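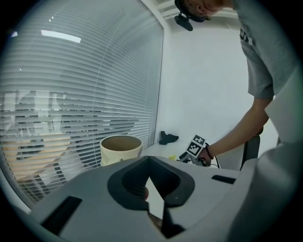

4.2. La mesa como depósito: el caso del cubo

Figura 3. Mesa blanca junto a la ventana, con un cubo cilíndrico de color crema cerca del borde posterior.

La bibliografía sobre el orden doméstico siente debilidad por el armario. El armario tiene puertas, tiene baldas y, sobre todo, tiene una teoría. La mesa auxiliar, en cambio, suele despacharse en una nota al pie, como si las cosas que se dejan encima de ella estuvieran de paso. Nuestros datos sugieren que muchas llevan de paso desde mayo.

De los 1.932 episodios de colocación recogidos en los diarios de los participantes, 840 terminan en una superficie horizontal abierta, y de estos la mayor parte se resuelve en una mesa que tenía, sobre el papel, otra función. Llamamos a este fenómeno «depósito tolerado», siguiendo a medias la propuesta de Costello. Decimos a medias porque Mairéad Costello reservaba el término para los objetos que el hogar piensa devolver a su sitio, y en las viviendas de la serie Lovamer la expresión «su sitio» provocaba en los entrevistados un silencio que las transcripciones recogen con puntos suspensivos.

El cubo de la Figura 3 ilustra bien la categoría. Es un recipiente abierto, con algo de tono marrón claro asomando en la boca (el contenido o el propio interior, y la ambigüedad no nos estorba), y ocupa la parte de la mesa más cercana a la ventana. Según la clasificación de la Tabla 2, un recipiente abierto en una superficie abierta suma dos grados de accesibilidad y ninguno de discreción. Los manuales de organización lo desaconsejan con una energía que rara vez dedican a asuntos más graves.

Más interesante nos parece lo que se reúne en torno a él. Junto al cubo, a su derecha, hay un objeto amarillo de poco tamaño; más al fondo, cerca de la pared, descansa otro negro y arrugado, quizá un paño o un guante. En la codificación inicial, los dos revisores asignaron este último a «textil» tras un desacuerdo de 11 mensajes de correo, que conservamos por si alguna vez se estudia el orden doméstico de los investigadores. El objeto amarillo pasó sin debate a «menudo, otros», la categoría más poblada del corpus y la que menos nos enorgullece.

Proponemos leer estos conjuntos según la regla de vecindad formulada en el apartado 3: un recipiente grande legitima la presencia de objetos pequeños a su alrededor, aunque no quepa atribuirles relación alguna con él. En las entrevistas, el argumento aparece con variaciones mínimas. Una participante de la serie Foley lo expresó así: «Si ya está el cubo, la mesa ya está ocupada, así que da igual». Otro aseguró que pensaba guardarlo todo dentro del cubo, plan que mantenía intacto en la segunda visita.

La cercanía de la ventana merece una observación aparte. En las 30 viviendas visitadas, el borde de la mesa más próximo a una ventana acumuló depósitos más estables que el borde frontal, donde se apoyan los brazos y se trabaja. La explicación ergonómica es modesta: se empuja hacia el fondo lo que molesta delante. El protocolo Flatport interpreta ese desplazamiento como un primer gesto de ordenación. Nosotros, que también tenemos mesas, preferimos llamarlo empujar.

Queda una limitación por señalar. La tipología de recipientes que usamos, tomada de Bullden en su versión de 12/13/20, distingue entre cubos de limpieza, de juego y de almacenaje, pero presupone que el observador sabe cuál tiene delante. En los casos dudosos, como el de la Figura 3, anotamos simplemente «cubo» y dejamos vacía la casilla de función. El análisis por subtipos del apartado 4.3 excluye, por tanto, estos registros.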